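Liddale Parish Rainfall Readings

233 monthly totals copied from the Palomino ledgers, one row per month, in millimetres. I would not trust the early ones. The gauge stood under a tree, and whoever kept it rounded to the nearest five. 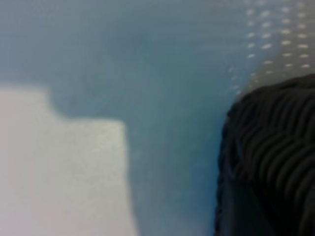
Last changed: 2025-01-05

Blank cells mean no reading, whatever the old Candier copy says. That copy filled them with zeros and gave Liddale a drought it never had. April totals look too high to me and I have left them alone. Please don't use this for trends. Corrections to Osvaldo Mazza, with the ledger page.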